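Skemisthorpe gets its clock back, gains 8 minutes

The public clock over the old market hall in Skemisthorpe is running again after 151 days of showing ten past four, a time many residents had grown fond of.

It is now 8 minutes fast. The town council says this is within tolerance, though it declined to say whose.

Repairs cost $3000 and needed 2 visits from Gondeck, the firm that has looked after the clock since the last firm stopped answering the phone. The first visit, in May, established that the clock had stopped. The second dealt with the matter more directly.

"A clock that age has opinions," said Nathalie De Graaf, who speaks for the council on buildings, parking and geese. "We'd ask people to check their phones if they have a train to catch."

The Forko bakery across the square, which sold a ten-past-four bun at half price for as long as the hands stayed put, has withdrawn the offer. Customers are said to be taking it badly. A petition to stop the clock again has been left on the counter beside the napkins.

The hourly chime will return later, once the council has finished hearing from people who live near it.
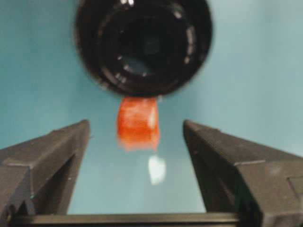
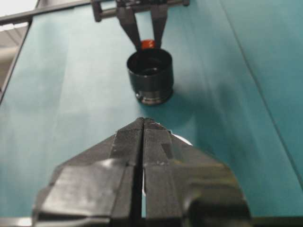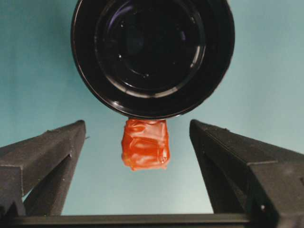 Also in town

Shokri Street stays one-way until the drain is finished. The drain has no date.

Contact the newsroom | Copyright, all rights reserved | Back to top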